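Ramport recalls gripper firmware after dropped-load fault

Plurnton, 2019-08-23
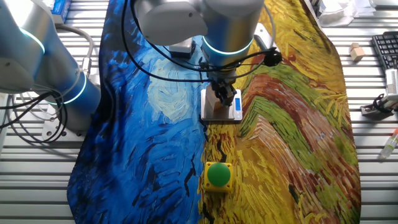 We've got a bit of bad news and I'd like you to get it from us first. We're pulling version 7 of the Kassa gripper firmware, as of this morning, and if you run it on a two-arm Olta cell please stop and go back to version 5 before your next shift.

So what went wrong? When one arm is told to pause, the other is meant to keep its grip and wait. In version 7 the pause message can reach the gripper twice, and the second one gets read as "open". The fingers let go of whatever they're holding! I watched it happen on our own bench during a weighing job, with a small block that fell a few centimetres and did no harm to anyone. A heavier part over somebody's hand would be another story, and I'm not going to play that down.

We first had a report of it in May and, I'm sorry to say, we put it down to a worn finger pad (a new pad went out in the post and we closed the ticket). It took a long run of over 1000 pick-and-hold cycles to catch it properly. We should have done that run before release.

The emergency stop circuit is separate and isn't affected. Please still keep hands out from under a held part, paused or otherwise.

A fixed version is on the bench now and I won't give a date until it's been through the same long run. Going back to version 5 is free, takes a few minutes, and our support desk in Plurnton will talk you through it if you get stuck. If you've had a drop you couldn't explain, do send us the log, even an old one.

Press and customer questions: Ramport support desk, Plurnton.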